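# Talk notes: The Kitchen Estimate and Other Short Stories

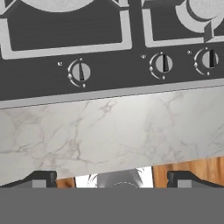 *Gas cooktop with its pan supports, computer rendering.*

**Open (don't thank the venue twice, like in October)**

- I've written kitchen estimates for Ginting since before my knees went. Most were correct on the day I printed them.
- Ask who has had a remodel finish on schedule. Wait. Take a sip of water. Keep waiting.

**1. The Cundesley job**

- Owner: Agnes MacBrayne. Wanted one wall out. Said it was "hardly a wall."
- It was holding up her bathroom.
- We quoted 40 working days. We handed back the keys on day 61. She still sends a Christmas card, addressed to the plumber.
- Where the extra days went: engineer's letter, steel beam, second inspection, and a week in which two trades each believed the other had the key.
- Pause here. Contractors in the room will want to groan.

**2. Allowances**

- An allowance is a number we put in the quote so there's a number in the quote.
- Faucet allowance on that job: $90. Agnes had picked one from Dallura that cost $400. She'd told Nuwan. Nuwan had told the truck radio.
- Tell homeowners to choose fixtures before they sign. Then the price is a price.
- If someone asks about countertops, send them to Izzati Osman after the break. She has samples and more patience.

**3. Change orders**

- Write them down. All of them, including "while you're in there."
- Read out the Wino one (blue folder, SKIP the second page, it has my phone number on it). Eleven words long and it moved a gas line.
- Adelmo's rule: no signature, no saw. He has broken it once and will tell you about it at the bar whether you ask or not.

**4. Living in it**

- Pick a temporary sink before demolition day. The bathtub is a poor one.
- Dust gets past plastic sheeting. Tape the return vents anyway.
- Ask who has the key.

**Questions**

- Ikhsan Majimbun has the roving mic. Give him time, he's coming from the back.
- Permit questions: county office, ground floor, bring the drawings.
- Off by quarter past. They need the room for yoga.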